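Numard Two-Arm Home Kit - Set-up Guide
Section 6: Your First Kitchen Chore (Moving Steamed Buns to a Plate)

People who have just unpacked the kit always ask whether it can do the housework yet, and the fair answer is: some of it, slowly, with you in the room. Moving steamed buns onto a plate is a good first chore because it looks like nothing at all to a person and yet asks quite a lot of a pair of arms. There is a round rim to clear, a soft thing to hold without denting it, and shiny metal that throws reflections back at the camera. Please set aside an hour for this section, and don't be discouraged if the first evening goes to fiddling.

Before you begin

1. Push the main table up to a plain wall. Busy wallpaper and hanging calendars confuse the Wulby software more than you would think.
2. Put the steamer near the middle of the table, with an empty plate to its right.
3. Place your laptops on side tables, out of the arms' reach.
4. Let the steamer stand with the lid off for 10 minutes, then switch it off at the outlet.
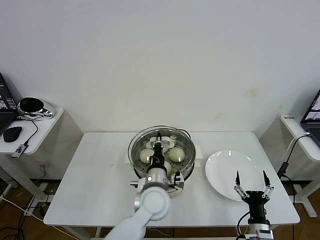 5. Open Wulby and choose Kitchen, then Lift and Place. Set the grip force to 300 to start with. Firmer dough can take more, but anything near 900 is meant for jars and will leave you with a very flat bun.
6. Touch Teach Height and lower the gripper by hand until the fingertips are just above the steaming tray. Save the position.

CAUTION: Keep your hands out of the pot while the arms are powered. If you need to straighten a bun, press Pause first and wait for the tone.

Running the chore

7. Press Start and stand where you can reach the stop button. Each bun takes about 60 seconds, and yes, you could do the whole batch yourself in that time! We would still ask you to watch the first few runs from beginning to end, as you'll learn a great deal about where your own set-up needs a nudge.
8. If the gripper brushes a neighboring bun on its way down, pause, go back to step 6 and raise the saved height a little.

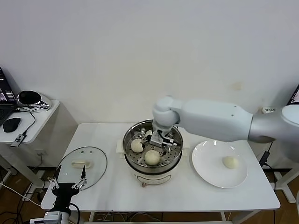

9. When the run ends, choose Park Arms before you carry the plate away.

NOTE: Bořivoj Dvořáček, who wrote the Lift and Place routine, suggests practicing with cold buns from the day before. They are firmer and more forgiving, and you won't mind so much if one lands on the floor.

About the lid

Lids are still the hard part. Clear glass is difficult for the camera to judge, and a thin rim gives the fingers very little to hold - so for now Lid Assist is marked as a trial feature. Tatiana Koubek in our support office runs it at home and still keeps a hand near the stop button, and we'd ask the same of you.

10. To try it, turn on Lid Assist under Extras, and leave clear table space to the left of the steamer for the lid.

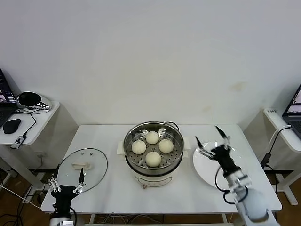
Lid Assist: left gripper at the rim of the glass lid, right gripper over the plate.

11. If the lid slips twice in a row, turn the feature off and move the lid yourself.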